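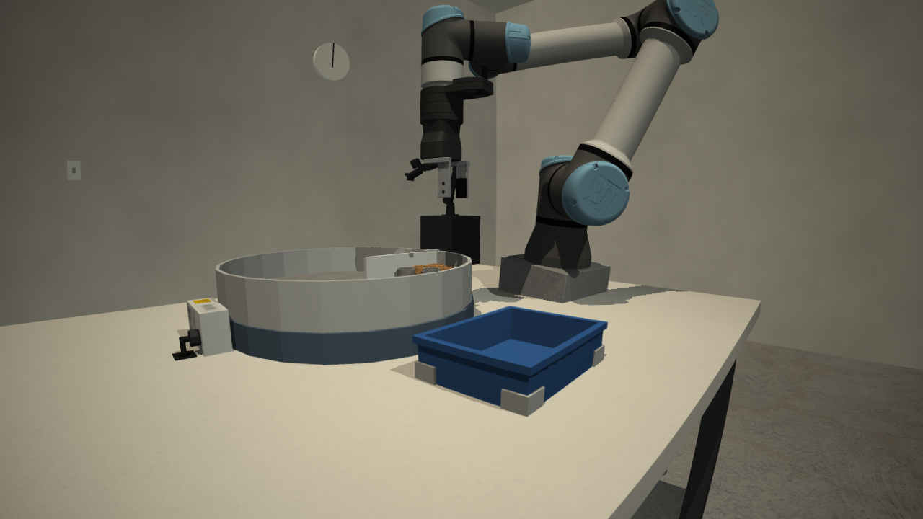
Daryna Demchenko told us in her exit survey that she had been selling for most of a year before she worked out what a single order cost her, and that she would have set her first prices very differently if someone had made her sit down and do the math.

Her comment is one of the reasons we are running the pricing group again. Fedoruk is looking for founders and owners of young businesses to join the fall round of First Prices, a working group on how to set, test and change what you charge. Applications are open now and close at the end of September.

What the group is

First Prices is a 12-week working group that meets once a week in Leteo. Each meeting lasts two hours. The first part is given over to one topic, and the rest goes to the participants' own numbers. Everyone brings a price list, a quote, an invoice or a rate sheet that is in use or about to be, and works on it during the meeting.

We do not cover fundraising, pitch decks, hiring or company formation. Fedoruk offers separate clinics on some of those subjects and you are welcome to apply for them too, but please don't use this group as a way in.

Topics, in the order we expect to take them:

What it costs you to deliver one unit, one job or one month of service
Paying yourself, and where that goes in the calculation
Finding out what customers pay now, including for the option of doing nothing
Hourly, fixed, per-seat and subscription pricing
Discounts, pilots and free trials, and how to end them
Writing a quote that can be accepted without a phone call
Raising prices for existing customers
Late payment and deposits

The order may change once we know who is in the group. Last time the session on deposits was moved up by several weeks at the request of the participants, and we would do the same again.

Who should apply

You should be the founder, a co-founder or the person who decides on prices in a business that has had at least one paying customer. The business can be a side project as long as it is selling something. We take product companies, service firms, software, food, repair shops, studios and trades. In the past the mix has been useful, so we try to keep it.

You don't need a background in finance. You do need to be able to open a spreadsheet, enter figures and change them. If you have never used one, write to us first and we will send you a short exercise so you can judge for yourself.

The group is not a good fit if you have only an idea at this point, if your prices are set by a franchise or parent company, or if you are an adviser who would like to sit in. We don't take observers.

Two people from the same business may apply together. They share one place and one fee, and at least one of them has to be at every meeting.

What we ask of participants

Come every week. You can miss two meetings over the whole round. After that we will ask you to leave your place.

Plan on extra time between meetings for homework. The heaviest week is the one where you call customers and ask what they paid the last time they solved the same problem. Some participants found this uncomfortable and several asked for more help with it, so there is now a practice session beforehand.

You will also be asked to share real figures with the rest of the group. Everyone signs a confidentiality agreement at the first meeting. We do not place direct competitors in the same round. If you think someone in the group competes with you, tell the coordinator and we will sort it out before the second meeting.

Who runs it

Meinir Mostyn leads the weekly meetings. She ran a packaging supply business for many years and now works for Fedoruk part time. Kai-wen Tai teaches the sessions on subscriptions and on raising prices, and checks the cost sheets that participants turn in. Pylyp Vakulenko is the coordinator and is the person to contact about anything practical, including applications, payment and access.

Place and time

Meetings are on Wednesday evenings at 6:30 in the ground floor meeting room of the Nakanel building in Leteo. Doors open at 6:00. The room is step-free and there is an accessible restroom on the same floor. Street parking is free after 6:00. The bus stop is across the street from the main entrance.

All meetings are in person. We have tried a mixed format and went back to a single room, mainly for the sake of the second half of the evening, when people are passing papers back and forth. There are no recordings. Handouts and blank cost sheets are posted to the group folder the next morning.

Bring a laptop and charger. Coffee and tea are provided. Dinner is not, though you may bring your own.

Cost

The fee is $771 per business for the full round, paid in one amount or in three monthly payments. It covers all meetings, the workbook and a one-on-one review of your price list with Kai-wen Tai after the last meeting.

A small number of reduced-fee places are set aside for businesses in their first year of sales. Check the box on the application form if you would like to be considered. The people reading applications do not see that box, and checking it has no effect on whether you are accepted.

If you withdraw before the first meeting you get the full fee back. If you withdraw before the third, you get half. After that there is no refund, but you may transfer the fee to a later round once.

How to apply

Fill out the application form on the First Prices page. It asks for:

The name of the business and what it sells
When you made your first sale
Your current prices, or a recent quote with the customer's name removed
One pricing decision you need to make in the next six months
Any dates you already know you can't attend

Short answers are fine. Please don't attach a business plan, as we won't read it. The previous round drew 64 applications, and the ones we had to turn down most often were missing the current prices.

Meinir Mostyn and Pylyp Vakulenko read all the applications. If yours looks like a match, you will get a call of up to twenty minutes in early October. Everyone who applies will have an answer by the middle of that month, and the round begins the week after answers go out. We keep a short waiting list until the second meeting.

Questions can go to Pylyp Vakulenko through the contact form. Choose First Prices from the menu so that it reaches him directly. He is in the office on weekday mornings.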